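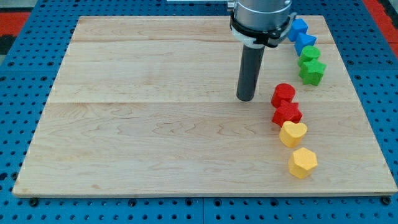
Home Browse Issues For authors Contact
Print this article | E-mail this article

4. Ordering small things on a plain surface

I've spent a good part of the past two years thinking about lines. By that I mean the lines people make when you hand them a few loose objects and ask them to "put these somewhere sensible". Most of us don't reach for a ruler. We start near one side of whatever surface we've been given and we work along it, and the line wanders a bit as it goes. Figure 1 has a good case of what I've been calling an edge row: eight foam blocks in four colours, standing in a gentle curve down the right-hand side of a wooden board, with most of the left and the middle left clear. I like this layout very much (more than my co-workers at Betenari do, I'm afraid) and I'd like to use this section to say why.

Figure 1. An edge row on the wooden board. Eight foam blocks, four colours.

4.1 Why a row drifts

In the Lennox sessions we gave people a tray of blocks and a bare board and asked for "a tidy arrangement". We didn't say what tidy meant. Some 600 arrangements came out of it, and I went through every one with a cup of tea and a printed grid. I kept 465 for the analysis and dropped the ones where the blocks had been stacked, or where someone had built a small house (lovely, but no use to me!). What struck me first was how few of the rows were straight. A row would set off parallel to the side of the board and then lean inwards or outwards by a little with each block, because each block is lined up with its neighbour and hardly anyone looks back at the first one. Small errors add up in the same direction, and you get a curve.

I should say that a curve can have other causes. Somebody may simply like curves. A finished layout can't tell you which it was, so I've coded shape only, and the reader should bear that in mind when we get to the tables.

4.2 The empty part counts too

The coding scheme from the Plullico study, which we borrowed with a few changes, treats unused surface as missing data. I think that's a mistake. If you've ever cleared a kitchen worktop before making pastry, you'll know that pushing the jars to one side is the whole job — the jars don't need to be in any order, they need to be out of the way. An edge row does both at once. It keeps the objects where you can see each of them, and it leaves one big usable area in place of several small awkward ones.

So I added a measure, which I call open share: the largest clear rectangle you can fit on the board, divided by the area of the board. Edge rows score high on this. Centre rows score badly, even when they're beautifully straight, and the scattered layouts are worst of all. Two coders worked on a subset of 20 layouts before we settled on the wording, and most of our early disagreements were over whether a block standing very close to the edge should shorten the rectangle or be ignored. We decided it should shorten it. The full wording is in the appendix.

4.3 A note on the board

I was asked at the Jokport workshop in January whether the surface itself pushes people towards one layout or another, and I gave a rather feeble answer, so let me try again. The board has a seam running across it at about the halfway point and a fainter one near the top, and the wood has soft wavy grain and a few small knots. Any of these could act as a guide. A person might set a block on the seam, or avoid it, or never notice it. I haven't separated these effects, and a plain painted board would be the obvious thing to compare. All I can offer for now is that the seams cross the board from side to side while an edge row of this sort runs the other way, so whatever held the row together, I doubt it was the seam.

Colour is a separate question. With four colours there's an obvious pull towards sorting, and plenty of people gave in to it, but the shape codes take no notice of colour whatsoever. I've kept the colour codes in their own column and they come up again in Section 5, alongside the open share scores.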